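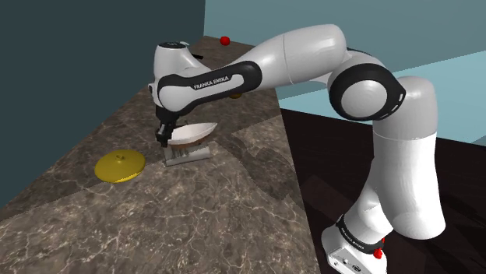
4.2 Effect of the counter texture on grasp scoring

The second question of our study is how much the surface under the objects changes the result of a policy that was trained only on plain surfaces. We kept the policy fixed and changed the material of the counter in the simulator, while the object poses and the light stayed as before. In the kitchen setting of Figure 6 the stone is mottled and crossed by pale veins, and the arm throws a dark shadow on it beside the shallow dish. Both things matter for the depth-free version of Isoron, which must find the border of an object from color alone. A brown underside on grey-brown stone gives a weak border, and the yellow lid gives a strong one.

We ran 2545 episodes in total. Of these, 276 were stopped by the scoring script before the gripper closed, and we count them as failures. Another 532 ended with a closed gripper and no object in it. We looked at this second group by hand – the work was slow, but the script cannot tell a missed grasp from a late one. Most of the misses were on objects with a color near to that of the stone. The potato is the typical case. It is long and slightly bent, so a small error in the estimated axis moves the fingers to the wrong side.

Figure 6. Two views of the marble counter setting, with the Franka arm. The second view includes the potato and the square white bowl. 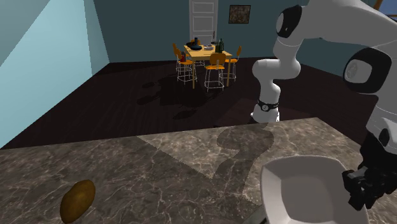
Xiao objected, on reading an early draft, that a fixed light makes the texture look more harmful than it is, and asked whether the same policy would fail on a plain counter with a stronger shadow. We agree that our design does not fully separate the two causes. We therefore repeated the test in Brovix with the shadows turned off. The order of the objects by difficulty did not change, although the distance between the easiest and the hardest became smaller. We did not repeat it with the Sultoso materials, as their reflection model is different and the scores cannot be compared directly.

Last updated: March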